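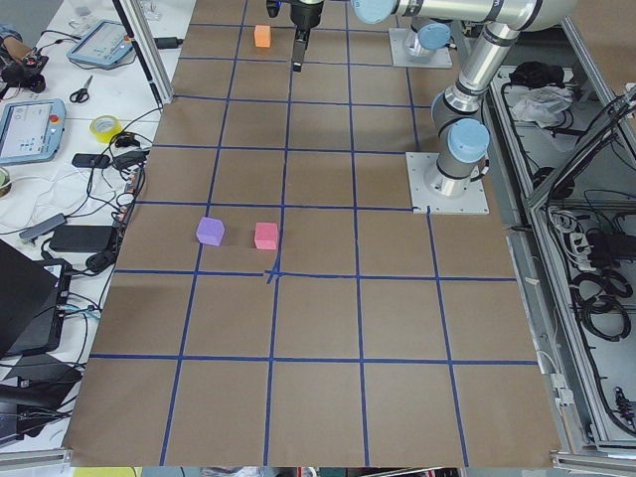 Culura Table Cover Kit
Kraft paper and dark blue tape

Home > Work surfaces > Covers and marking > Table Cover Kit

Item: Culura cover kit, large table size
In the kit: brown kraft paper roll, two rolls dark blue tape, one set foam cubes
Status: in stock
Page last edited December 6, 2024

What it is

Brown paper and tape. We resisted listing this as a kit for a long time, because anyone with a hardware store nearby can put most of it together. Customers kept asking which paper and which tape, so we gave in and boxed them up. If you already have a roll of kraft paper you like, buy the tape on its own and save yourself the shipping.

The paper

Culura calls its paper "workshop grade." We have asked twice what the grade refers to and have not had an answer. It is heavier than the Barta roll we sold before. It still scuffs, and it still wrinkles when people lean on it or drag things over it. Dark marks show up sooner or later and do not rub out. Treat it as a cover you will throw away. The box says "reusable surface," and we would ignore that.

The tape

Good tape, and the main reason to buy the kit. The dark blue is easy to see against the brown, even under poor lights. It lifts cleanly from the paper for the first day or so. After that it brings some of the paper up with it, so move your lines early or leave them alone.

The printed instructions say a square grid can be laid in 16 minutes. We could not do it. Strips running the length of the table go down fast enough, but the crosswise ones wander, and you may find yourself laying a second strip next to the first to correct it. Measure from one edge only. A small cross of tape at one intersection gives you a fixed point to count cells from, and it costs you a few inches of tape.

The cubes

Small, soft foam, in assorted colors. You may get orange, pink and lavender, or something else; Culura will not let us specify. They are light enough to shift if somebody bumps the table, so don't rely on them as markers for anything that has to stay put. As things to pick up, set down and move from cell to cell, they do the job. Replacements are sold in bags of 200, an odd quantity for most buyers. We have asked for a smaller bag.

Compared with the others

Undel makes a printed mat with the grid already on it. It lies flatter and costs a lot more, and you are stuck with the cell size. Bulex sells a similar paper under the name "ProSurface." Side by side we could not tell it from the Culura, apart from the price.

Buyer comment

"Fine once it's down. The corners curl if you don't tape them. I would not pay for the cubes again." Éabha Ní Mhurchú

Ordering

Sold singly. The paper ships rolled, and in November we had several tubes arrive crushed at one end, so open yours before you sign for it. Returns on unopened tape only.

See also: tape refills, edge clips, Undel printed mats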